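Camodholm Town Supporters Board > Match Talk > Huw Vaughan and the hamstring (again)

backpost_benny wrote:
So Vaughan is out for the cup replay. Left hamstring, same one as the fall, same one as last spring. The club statement says he "felt tightness," which is club language for we will see him when the clocks change.

Who plays up front? Please don't say Dal Bello.

terrace_tea wrote:
Dal Bello.

backpost_benny wrote:
I asked nicely.

rimden_road_end wrote:
What's wrong with Dal Bello? He runs, he presses, he wins headers. He has the first touch of a garage door but so did half the people we've put statues up for.

terrace_tea wrote:
We have one statue and it's of a goalkeeper.

oldnumberfour wrote:
My issue isn't with who comes in. It's that Vaughan was rushed back for the league game on Friday, on that pitch, in March, with a cup tie four days later. Everybody in my row could see he wasn't sprinting. He took a corner at one point and limped back from it.

If he'd been left at home he'd be fit for the replay. Instead we drew 0-0 with a team whose striker sells boilers.

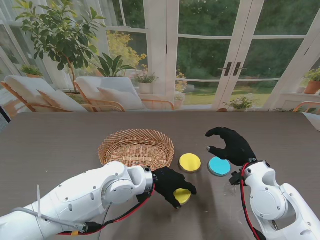

And before anyone says the physios know best, these are the same physios who cleared him in the fall. He lasted 8 minutes. I'd barely sat down with my pie.

sodar_stand_sue wrote:
Bit harsh. Cecilia Nutsugah has been in charge of the medical side only since Christmas, so the fall has nothing to do with her. And players lie about hamstrings. They all say they're fine because they want to play. I coached under-12s and they lied about hamstrings too, and most of them weren't sure where it was.

oldnumberfour wrote:
Fair point on Nutsugah, I'd forgotten the date. I still think somebody should have looked at him running and said no.

rimden_road_end wrote:
The manager picks the team. If he asks "can he play" and the answer is "probably," then in this league he plays. We have 1 striker and a rumor.

backpost_benny wrote:
What about moving the kid inside from the left? He's scored twice from there in the reserves.

terrace_tea wrote:
Against Sodar reserves. I was at that game. Their center back had his gloves in his mouth for the second goal.

sodar_stand_sue wrote:
I'd do it though. Kid through the middle, Dal Bello on the bench for the last half hour when everyone is tired and his touch looks normal. They'll sit deep anyway – they did in the first game and got away with it.

oldnumberfour wrote:
No, start Dal Bello. A replay under lights with 3,000 people yelling is no place to find out whether an 18-year-old can hold the ball up. Let him come on at two up.

backpost_benny wrote:
Two up. Listen to this guy.

rimden_road_end wrote:
What's the away allocation, by the way? I heard 557 and then the ticket office told my brother 701.

terrace_tea wrote:
701 is with the seats behind the pillar. You get the whole match except the middle of it.

rimden_road_end wrote:
Given our midfield that could be worth paying extra for.

sodar_stand_sue wrote:
Coach leaves the club parking lot at 4 if anyone wants to sit with me. I have the window and I'm not swapping.

backpost_benny wrote:
Team's leaked on the other site. Dal Bello starts, kid on the bench. Captain's armband goes to the goalkeeper.

terrace_tea wrote:
Better start clearing a space for the second statue.

oldnumberfour wrote:
Happy with that. Still annoyed about Friday.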